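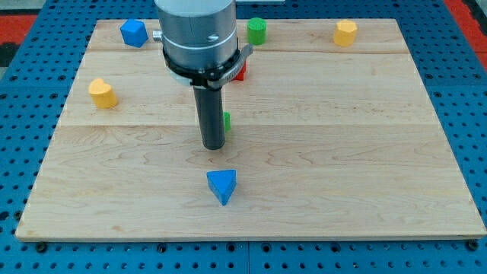
El empujador recto Otalus se suministra como accesorio de brazo para tareas de desplazamiento de piezas sobre superficie plana. La presente página recoge sus características, su campo de aplicación y, de manera destacada, el aviso de seguridad relativo a la brida de sujeción de las primeras series. En posición de trabajo, la varilla desciende en vertical desde el anillo negro de sujeción y su punta redondeada queda a muy poca altura del tablero de madera, entre las piezas de color; cualquier deslizamiento axial de la varilla consume de inmediato ese margen. Por este motivo se ruega a los responsables de instalación que lean íntegramente el apartado «Aviso técnico» antes de poner en servicio el accesorio.

Descripción del producto

El empujador consta de varilla cilíndrica, anillo de sujeción con pletina lateral y juego de tornillería. La varilla se monta bajo la muñeca del brazo y carece de partes móviles, conexiones neumáticas y cableado propio. El desplazamiento de las piezas se obtiene exclusivamente por contacto lateral. No está previsto para perforar, prensar ni sostener cargas.

Las aplicaciones habituales son los ensayos de empuje y separación de bloques, la ordenación de piezas pequeñas por forma o color y las prácticas de programación en centros de formación técnica.

Características

Referencia: Otalus, empujador recto
Fijación: anillo partido con tornillo de apriete
Fuerza vertical máxima admisible en la punta: 75 N
Holgura mínima recomendada entre punta y superficie: 3 mm
Posición de trabajo: vertical, punta hacia abajo
Distribución: Sutside

Aviso técnico: deslizamiento de la varilla en el anillo de sujeción

Fecha de publicación: 18 de junio de 2023

Durante el mes de abril se comunicaron al servicio técnico de Sutside 13 incidencias en las que la varilla había descendido dentro del anillo en el transcurso de un ciclo de trabajo. En 6 de ellas la punta llegó a apoyar sobre el tablero mientras el brazo continuaba su trayectoria horizontal. Los daños notificados comprenden surcos en la madera, piezas proyectadas fuera de la superficie de trabajo y, en una instalación, la deformación de la pletina lateral. No se han notificado lesiones personales.

El análisis de las unidades devueltas atribuye el fallo a un par de apriete insuficiente en origen, agravado por restos de lubricante de mecanizado en la cara interior del anillo. El controlador del brazo no detecta el descenso, dado que la posición de la muñeca permanece inalterada y la longitud de herramienta declarada en el programa sigue siendo la nominal. La parada por colisión interviene únicamente cuando el esfuerzo alcanza el umbral configurado, y en varias de las instalaciones afectadas dicho umbral superaba la fuerza máxima admisible del accesorio.

Unidades afectadas

El aviso alcanza a todos los empujadores suministrados con anillo Ranjbar de primera serie, reconocibles por la ausencia de marca de control en el embalaje y en el albarán de entrega. Los conjuntos equipados con anillo Vilham no están afectados. En caso de duda, la unidad se considerará afectada hasta que el servicio técnico confirme lo contrario por escrito.

Medidas que debe adoptar el usuario

Deténgase el brazo y córtese la alimentación antes de acceder a la zona de trabajo. La parada programada no sustituye al corte de alimentación.

Desmóntese la varilla y límpiese la cara interior del anillo con un paño sin pelusa y un desengrasante adecuado. Déjese secar por completo.

Móntese de nuevo el conjunto con el tornillo incluido en el juego de sustitución, aplicando el par indicado en la hoja que lo acompaña. No se reutilizará el tornillo original.

Trácese una línea de referencia que abarque la varilla y el borde del anillo, y compruébese su alineación al inicio de cada turno. Un desajuste visible obliga a retirar el accesorio del servicio.

Mídase de nuevo la longitud de herramienta y actualícese el valor en el programa. Verifíquese asimismo que el umbral de parada por colisión sea inferior a la fuerza vertical máxima indicada en las características.

Ejecútese un primer ciclo a velocidad reducida, sin piezas sobre el tablero y con el personal fuera del alcance del brazo.

Suministro del juego de sustitución

El juego se entrega sin cargo a los titulares de unidades afectadas. La solicitud se dirigirá al servicio técnico de Sutside, con indicación del número de albarán y de la cantidad de conjuntos instalados. Las unidades que presenten deformación en la pletina o marcas de arrastre en la varilla deberán devolverse completas y no podrán repararse en la instalación.

Garantía

La aplicación de las medidas descritas no altera las condiciones de garantía. Quedan excluidos los daños derivados del uso de unidades afectadas con posterioridad a la recepción de este aviso, así como los ocasionados por varillas o tornillos de otra procedencia.

Documentación disponible previa solicitud: hoja de montaje, plano de cotas del anillo y formulario de notificación de incidencias.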